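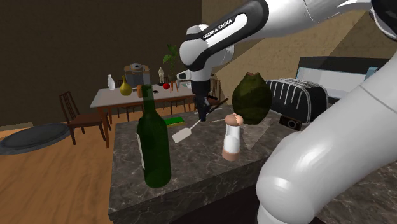 Moving the arm into the kitchen: what changed for the staff
Speaker notes, afternoon session, Saturday
Miroslava Ševčík, Ritent

Start (2 minutes)

Good afternoon. Say name, say Ritent, say that I was shift leader in the kitchen for many years before I had anything to do with robots. I still do two early shifts in the month.

Ask the room: who works in a place where a robot is already running? Who works in a place where one was promised? Wait for the hands. Last time I did not wait and it was a pity.

Where we work (3 minutes)

Our site in Plonau prepares and clears for company guests. We are 17 people on the kitchen side. The arm has one station, the sorting counter, where things come back from the guest rooms: bottles, utensils, salt shakers, fruit which was not eaten, and also what guests forget. It picks up one thing, puts it in the right place, and takes the next one.

Explain that every new task is tried in simulation before it goes to the real counter. Ziad Darwish builds these kitchens on the computer. In the beginning he built them alone, from the drawings of the building. Every counter was very tidy.

Tell the story of the first visit. Štěpánka Štefanec from the evening shift looked at his screen for a short time and asked, "Who cleaned this?" Then she told him what really stands on a counter at the end of an evening. A sponge is left somewhere. A spatula lies with the handle in any direction. There is a phone, and somebody must decide that it does not go into the dishwasher basket.

Pause here, people usually laugh a little.

After this visit Ziad asked for one hour each week with a person from the shift. We wrote it in the shift plan as paid time. Please say this slowly: as paid time, in the plan, with a replacement at the counter.

What the work was before (3 minutes)

Sorting was the job for new people. You stood there the whole shift and you did not like it, but you learned the kitchen. You learned where everything lives and who wants what. I learned it this way also.

When the arm took over the biggest part of sorting, we were glad about the backs and the wrists. We did not think about the learning. After some months we had two new colleagues who could not find the small ladles. It sounds like a small thing. In the lunch hour it is not small.

Now every new colleague spends the first two weeks at the sorting counter with the arm switched off. Vratislav Trnka was against it, he said we pay for a machine and then we let it stand. It is a fair point and I give it here as he said it.

What people do now (5 minutes)

One person on each shift is responsible for the arm. This person starts it, stops it, takes away what it cannot handle and writes down each stop. In the first month we had 969 stops. In the last month we had 62. Do not stay too long on these numbers, somebody will ask later and then I can explain.

The stops were for different reasons:
Glass with little light on it.
Clear things, mostly shakers and small carafes.
Things standing too close together.
A person came near, and the arm waited as it should.

The last one was a problem between people. Colleagues felt that they were "the error" in the list. We changed the word in the form. It is now "gave way", and I would recommend to choose such words together with the shift before the first day.

The responsible person gets extra pay for this. It took us too long – the role existed in spring and the money came in August. Radek Vrabec, who speaks for the staff, will say in the discussion that it is still too little. Let him say it.

What I would do differently (4 minutes)

Bring the evening shift in first. We asked the morning shift, they were the ones in the building when the meetings were.

Let people see the simulation. We opened it on a laptop in the break room and people stood around it with their coffee. They found mistakes in the layout which we would have found later with real glass.

Do not say "it only helps you". Our colleagues heard this sentence and began to count the positions. Two positions were not filled again after people left. We should have told it ourselves, at the start, with the number.

Questions (rest of the time)

If nobody asks, go to the point about learning again and ask how others train new people.

If they ask about the price: Ziad has the sheet, he sits on the left side.

If they ask about the dishwashing area: not decided. Do not guess.

Water is behind the desk. Give back the microphone.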